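MEDIA RELEASE
15/07/2019

Tunstall ferry timetable to change for winter works at Skurkberg wharf

Kostedon Ferries will run a reduced timetable between Tunstall and Skurkberg while the main wharf at Skurkberg is rebuilt. The new times start next week and will stay in place for 30 days.

Four return sailings will operate each weekday. The first boat leaves Tunstall at 6.40 am and the last boat leaves Skurkberg at 7.15 pm. Weekend sailings are not affected, apart from the Saturday late boat, which will not run.

During the works, passengers will board at the old fishing jetty on the northern side of the harbour. The jetty is a short walk from the bus stop and has a covered waiting area and a ticket machine. There is no parking. Drivers should use the car park behind the Skurkberg hall, where the usual three-hour limit has been lifted for ferry passengers who display their ticket.

The existing wharf was built for smaller boats and sits too low in the water at spring tides. The new deck will be higher and wider, with a sloped gangway, handrails on both sides and better lighting at the shore end. The old timber piles on the seaward side will be taken out and replaced with steel.

Kostedon Ferries general manager Athina Vasilakis said the company had chosen July and the weeks after it as the quietest part of the year on the route.

"Roughly 300 people use the weekday service at this time of year, and most of them travel at the start and end of the day," Ms Vasilakis said. "We have kept those boats and taken out sailings in the middle of the day. I know that makes it harder for people with appointments in Tunstall, and we have asked the bus company to hold the 11.20 am service if the boat is running behind."

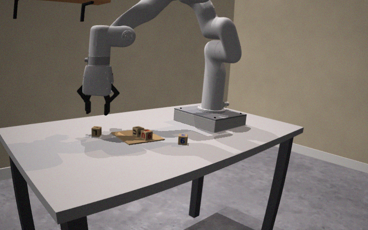
Bahman Hassanpour said the higher deck was overdue, but that he would have liked the midday boat kept on at least two days a week. He also asked that the jetty be gritted on frosty mornings. Kostedon Ferries has agreed to the second request and will look at the first after a fortnight of the new timetable.

Passengers with a monthly pass do not need to do anything. Passes that are current when the works start will be extended by the length of the works, and the new expiry date will show when the pass is next scanned. Ten-trip tickets can be used as normal.

Bicycles will be carried as usual, although riders are asked to walk them along the jetty. Freight for Skurkberg will be handled through Jukemholm until the wharf reopens. Parcels left at the Tunstall office before noon will be sent across the same day, and larger items need to be booked a day ahead.

The boat used on the reduced timetable is licensed to carry 162 passengers. It has an accessible toilet and space for prams and wheelchairs on the lower deck. Crew will help anyone who needs assistance at the jetty, where the ramp can be steep at low tide.

Printed timetables are available on board, at the Tunstall ticket office and at the Skurkberg general store. Service changes caused by weather will be posted at both landings.

Media enquiries: Kostedon Ferries, Tunstall office, weekdays 9 am to 4 pm.

ENDS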